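Repair Labels Should State the Finish
June 15, 2020
Malte Petersen

Furniture sold in this country must say whether its filling will burn. It need not say what is on its surface. I think the second omission costs buyers more than is generally accepted, and that a short printed line on the underside of every table would correct most of it.

The problem is one of compatibility. A table top may be finished with a drying oil, a hard wax oil, shellac, a nitrocellulose lacquer or a water-based varnish. In the satin grades these can look much the same across a room. They do not behave alike. Oil can be renewed in patches by the owner with a cloth. Shellac softens under spirit and can be worked back into itself. A cured varnish generally has to be abraded and recoated over the whole panel, and oil applied on top of it stays sticky for weeks.

Owners who do not know which they have tend to guess. In May I went through the repair enquiries received by the Lotitz workshop, 49 of them for the month. In 30 the damage the customer wanted put right had been caused by an earlier attempt at cleaning or touching up. The original faults were small: rings from cups, dull patches, a child's pen. 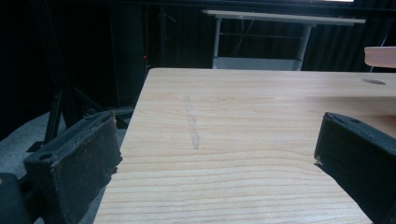
The trade's usual objection is that a competent restorer can identify a finish by test. This is true. A drop of methylated spirit in a hidden spot will separate shellac from the rest, and lacquer thinner will narrow it further. The test takes a few minutes. It also assumes that the piece has reached a restorer, and most never do. A call-out and a full strip can exceed the price of a mid-range table, so the owner either lives with the fault or replaces the table.

A second objection is that makers change suppliers and would have to reprint labels. Kaminora already stamps a batch code under each top, and the code already resolves to a coating in the firm's own records. The information exists. It is held in a place where the owner cannot read it, and when a firm closes it is lost altogether. Hosoda, which took over the Neledwood range, can no longer say what was sprayed on anything made before the transfer. Some 2,000-series tops are lacquered and some are oiled, and the catalogue calls both "natural".

The word "natural" should go in any case. It describes a colour and is read as a description of chemistry. "Sealed" is no better, as it is applied to everything from two coats of wax to a catalysed polyurethane.

What I propose is modest. The label should give the type of finish, the number of coats, whether it can be repaired locally, and one solvent that must not be used on it. Four items, in type large enough to read by torchlight under a table. No test certificate would be needed and no new inspectorate. 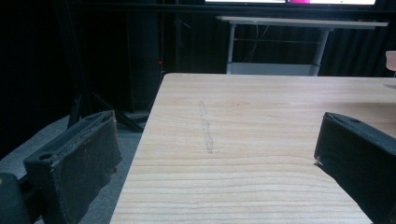
Emiko Higuchi, replying to an earlier draft of this piece, objected that the number of coats is meaningless without a film thickness, and that makers would inflate it as soon as it was printed. She would drop it and require the product name of the coating instead, so that a data sheet could be looked up. I accept the first point. On the second I am less sure, as coating names are altered often and old data sheets are withdrawn. A generic type will still be understood in thirty years.

She also asked who would check the labels. Trading standards officers could do so with the same spirit test mentioned earlier, on a small sample, following complaints. A maker who prints "oil" on a lacquered top would be found out by the first customer who tried to re-oil it.

There remains the stock already in people's homes, about which a label can do nothing. For that I would ask makers to publish their batch records up to the present, in whatever state they are in. A scanned ledger would do.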